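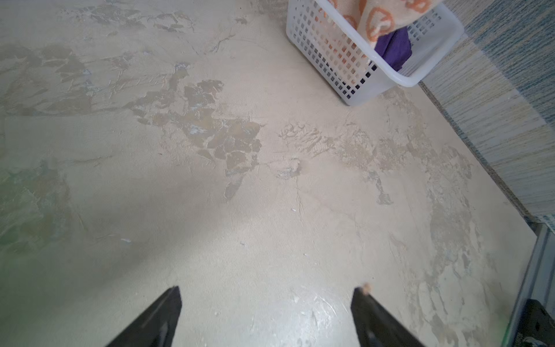
October 7, 2018

So I've finally finished the scarf! Some of you will remember I cast it on in April, full of the joys of spring, with 400 stitches on a circular needle because I'd decided I wanted to knit it lengthways. I do not recommend starting with 400 stitches if you've got a telephone that rings.

The yarn is Tomoana, the soft one, in a sort of mossy green that looked brown in the shop at Cokham and turned green on the train home. I bought 2 skeins to begin with and had to go back for more, and of course they'd run out of my dye lot by then. Along one long edge there's a spot where the new lot starts. My sister spotted it straight away, thanks very much.

The pattern is called Piris and it's a lovely easy thing once you've got the hang of it. Eight rows, repeat, off you go. I went wrong on row six more or less every time for the first month (you're meant to slip the stitch with the yarn in front and I had it behind) and ended up ripping back a whole evening's work while watching a film I'd been looking forward to. Couldn't tell you how it ended.

Then over the summer I hardly touched it. Too hot to have wool on your lap, and we were back and forth to Prorkadstead most weekends helping Mum sort out the loft. I did find a tin of her old needles up there, the grey metal ones with the sizes stamped on the ends, and she let me have the lot. I've been using the short pair for swatches and they're ever so nice - a bit clicky, but I like that.

Terence Ellwood left a comment on my last post asking how I block something this long without a proper board. Terence, I pin it out on towels on the spare bed, folded in half, and shut the door on the cat. Two days and it was fine. I do want to try those wires everybody goes on about, but they cost more than the yarn did!

Next up is a hat for my nephew, who has asked for orange and absolutely nothing else. I've got a ball and a half left from his last one so I'm going to wind that up tonight and see how far it gets me.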